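Posted in October by Shakuntala Pal, Submissions Office
Print this page | E-mail to a colleague
Filed under: Opportunities, Fiction, Readers Wanted

Call for Advance Readers: Whitlock

Trodmont Press invites applications from readers who wish to take part in the advance reading of Whitlock, a novel of the supernatural frontier by Siwan Skyrme. The manuscript runs to 344 pages and is the first volume of a planned pair set in the mining town of Endberg, where the dead are entered on the company payroll.

The press will appoint two panels. The first will consist of regular readers of horror, alternate history and western fiction. The second will consist of readers who seldom choose these categories and who are able to say plainly where the story loses them. Applicants should state which panel they prefer. The press may assign an applicant to either one.

Duties

Each reader will receive a printed copy of the manuscript and a report form containing 64 questions on plot, pacing, character and setting. Readers are asked to complete the form in full and to mark the page number for any passage they discuss. Corrections of spelling and punctuation are not required, as the manuscript will be copyedited at a later stage.

Readers must return the manuscript with the completed form. Copying, lending or quoting from the manuscript before publication is not permitted, and a confidentiality agreement must be signed before any material is mailed.

Eligibility

Applicants must be 18 or older and reside in the United States. No background in publishing is needed. Employees of Trodmont Press and members of their households may not apply. Persons who read an earlier draft under the title The Stondham Claim should say so in their letter.

Compensation

Readers will be paid a flat fee on receipt of a complete report. They will also receive a signed hardcover on publication and may be listed in the acknowledgments if they wish.

How to Apply

Send a letter of no more than one page naming the last novel you did not finish and explaining why. Letters should be addressed to Ravindra Rathore, Managing Editor. Applications by telephone will not be accepted.

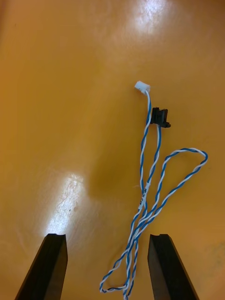 Reading time: 2 min.

Questions about the agreement or the fee should be directed to Mostafa Benjelloun in the Contracts Office. Applicants who are not selected will be notified by mail.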